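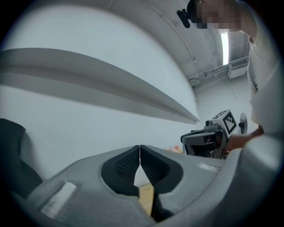

Gray housing, black textured fingertips

Getting buttercream smooth without losing your mind

I ruined a lot of frosting before I worked out a way to get flat sides on a layer cake, and most of the trouble was over before I even picked up the scraper. So let's start with the butter!

Take it out of the fridge early. In April my kitchen is cool and it needs a couple of hours, in summer a lot less. You want it to give when you press it but still hold its shape (if it looks shiny, it's gone too far and needs to go back in for a bit). Beat it on its own for 7 minutes before any sugar goes near it. I know that sounds like forever. Put the radio on.

Sift the powdered sugar. I skipped this for years and always ended up with a little lump dragging a line right through my nice smooth side. Add it in batches with the mixer on low, and lay a dish towel over the bowl unless you like dusting. Then a splash of cream, some vanilla, a pinch of salt.

Now for the bubbles. Once everything is mixed, swap the whisk for the paddle and run it on the lowest speed for another six minutes. After that I press the frosting against the side of the bowl with a rubber spatula, back and forth, until it looks like thick paint. My arm complains every time, but it makes more difference than any fancy scraper I've bought.

Crumb coat next, thin and ugly, and into the fridge until it feels firm. Mine usually gets half an hour while I wash up. For the second coat put on more than you think you need, lots more, because you'll be scraping plenty of it off again. Hold the scraper upright, rest the bottom edge on the turntable and move the turntable, keeping your scraper hand still. Wipe the scraper clean after every pass.

If you still have little holes, dip a metal scraper in hot water, dry it well and go around once. Just once! I got carried away on a 12-cup batch for a friend's shower and ended up with greasy streaks I had to hide under sprinkles.

A few odds and ends:

Leftover buttercream freezes fine in a zip bag. Let it thaw overnight in the fridge and then beat it again.

Gel colors get darker as they sit, so stop one shade early.

A damp paper towel under the cake board keeps it from sliding around on the turntable.

Next time I'll get into sharp top edges, which I'm still only good at on small cakes.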